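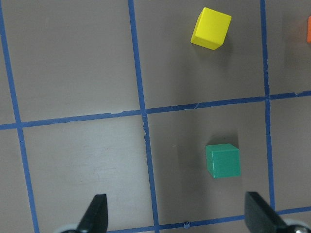 Ada Greco has spent much of her working life being sold robots, and she doesn't enjoy it. The latest is a pick-and-place kit from Grovasis, which the firm rents to small workshops for 2000 euros a month, set-up included. The standard test is as plain as they come: coloured cubes, yellow and green among them, on a surface marked off with blue masking tape. Greco isn't won over. "My parts aren't cubes," she says. "They're greasy, they're bent and they arrive in a heap."

Torben Lammers, who handles sales for the kit, has heard this before. "You start with something simple so you can see where the mistakes come from," he says. He points to 178 customer trials since May. Asked how many became paying customers, he says he would need to check.
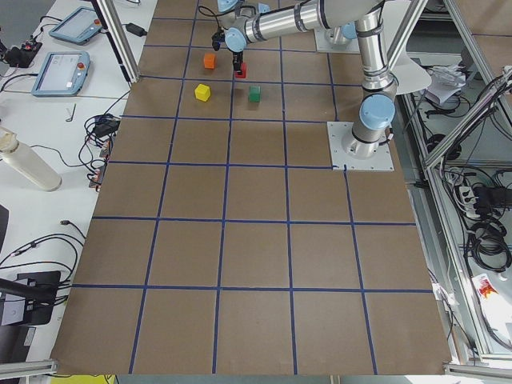
Greco's other worry is the cost of everything around the arm. "You rent one machine and you get a table full of cables with it," she says. "Who looks after all that when Torben has gone home?" Support is included for the first month only. After that a call-out costs 1505 euros, a figure I found on the last page of the price list.

Lammers calls that fair for a visit by a trained engineer. Greco laughs when I read it to her. "I'd want it to pick up my parts first — mine, in my building, on a bad morning. Then we can talk about call-outs."

She has asked for a trial in Postville and is waiting for a date.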